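Grillitum (textile sorting cell)

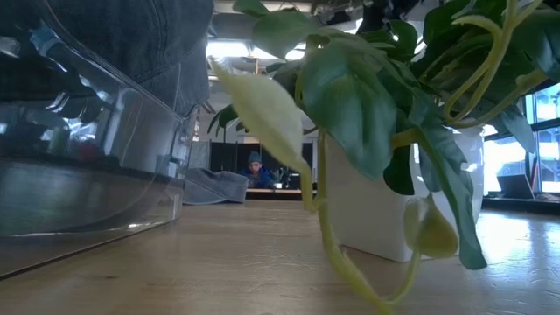
Grillitum is a tabletop robotic cell for sorting and folding small garments, installed at the Riquelme workshop in Niltville and maintained there under a written schedule. It consists of a single six-jointed arm, a two-finger gripper, a fixed overview camera and a wooden work table on which the materials are laid out by hand. The working area is kept deliberately close to ordinary domestic conditions. A typical arrangement places a clear plastic container at one side of the table, with denim hung over its rim, and a potted plant with trailing stems at the other, and the daylight from the windows is left unscreened. Glossy plastic and polished wood both return strong highlights, and much of the upkeep described in this article concerns the camera and its exposure settings.

The cell was commissioned on Monday, August 30, 2021. Its maintenance manual was compiled by Su-chen Yu and remains the principal source for the procedures followed at the site.

Layout

The arm is bolted to a steel plate beneath the rear edge of the table. Its reach covers the table surface with the exception of the two front corners, which are used for setting down tools. The controller, supplied under the name Pemano, is housed in a ventilated cabinet on the floor and joined to the arm by a single cable run. The run is clipped at 18 points. Earlier practice was to tape the cable to the table leg, but the tape left a residue and was given up.

Containers are not fixed in position. The manual requires only that the rim stand clear of the elbow joint when the arm is in its resting posture, and that any garment hung over the rim should not touch the gripper before a cycle begins. Plants are treated as obstacles. A leaf or stem crossing the centre of the table is left in place unless the operator has been asked to provide a clear field.

Daily preparation

Preparation begins with the cell switched off at the cabinet. The table is wiped with a barely damp cloth and dried at once. Wax and spray polish are prohibited, having been found to increase glare on the side nearest the windows. The gripper pads are inspected for lint, which collects quickly when denim is handled, and are cleaned with a stiff nylon brush.

The arm is then powered and sent to its reference posture. A difference of more than one millimetre between the fingertip and the reference pin is entered in the log, and the joint offsets are set again before work starts. The log is a bound book -- loose sheets were in use until October of the first year -- and each entry carries the operator's initials and the reading of the cycle counter.

Camera alignment

The overview camera is aligned against a printed chart laid flat on the table. The chart carries 368 marks, all of which must be found by the software before the alignment is accepted. Where daylight is strong, the procedure is carried out twice, once in the morning and once in the afternoon, and the two results are stored separately. The operator selects the set to be used that day.

Transparent containers present a particular difficulty. Their walls reflect the room and distort whatever lies behind them, and the software may place the rim several centimetres from its true position. The manual accordingly directs that the rim be touched off with the closed gripper at low speed. This step takes 23 seconds and may not be omitted after a container has been moved.

Wear and replacement

The gripper pads are the part most often replaced. They are cut from silicone sheet and held by two screws each; the screws are tightened by hand and never with a powered driver. Seams cause more wear than plain cloth, and pads used mainly on trousers or jackets become rounded at the inner edge. A rounded pad tends to pinch one layer where two are wanted.

The first wrist bearing was changed at 2659 cycles, following a faint clicking noise on downward movements. Examination showed fibres wound round the shaft behind the seal. A felt collar was fitted at the same time and has since been adopted as a standard part. It is removed and washed monthly.

Faults

The fault most frequently recorded is a stop caused by excess force at the gripper, usually when cloth has caught on a container corner. The operator opens the fingers from the panel, frees the cloth by hand and restarts from the reference posture. Resuming in mid-cycle is not permitted. Cable faults are less common. They are traced by flexing the run between one clip and the next with the arm locked, beginning at the cabinet end.

See also: Gripper; Machine vision; Preventive maintenance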